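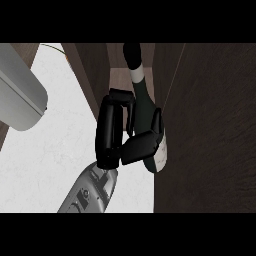

A dark green bottle, tilted with its neck uppermost.

The road up to Girnitz takes its time, and I would advise you to do the same. It was gone four in the afternoon when I finally got down from the bus, stiff as a gate, with a paper bag of plums on my lap that I had bought at the last stop and mostly eaten, and the whole village smelled of apples. It does in October, I'm told, and it goes on smelling of them until well after the first frosts.

Cider has been made on these slopes for longer than the parish books go back. The oldest orchard, Remitach, has 153 trees still bearing, a good many of them propped up on forked poles like old gentlemen on sticks, and the fruit is small, hard and so sharp that it makes your ears move. You wouldn't want one in a lunch box. Pressed and left alone over the winter, though, it turns into something dry and rather lovely, with a smell of hay and a little smoke at the back of it.

Most of the village shares one press, at the Vidal barn below the church. Families bring their apples down on an agreed day and wait their turn, and the waiting is half the fun of it - there is soup, there is a great deal of bread, and there are arguments about the weather that seem to have been carried over from the year before. I went on the Wednesday and stayed until dark, and I was given a scarf to wear because mine was thought to be too thin.

Last year the barn filled 2,806 bottles, a poor crop by local standards after hail in May. Very little of it leaves the valley. A few cases go by boat to Orkness, where a small inn on the harbour has had it on the list for 10 years, and the rest is drunk at weddings, at funerals and on ordinary Sundays with cold pork and mustard.

If you do go, ask for the two-year-old. The young stuff is cheerful enough and slips down nicely with cheese, but the older cider has settled into itself, and it wants a proper glass and a chair near the stove. There are 2 guest rooms above the bakery, both with sloping ceilings and very good blankets, and the ovens are lit at three in the morning, so you'll wake to warm floorboards. The bus back leaves at ten past nine from outside the school. I missed it, and had a second breakfast.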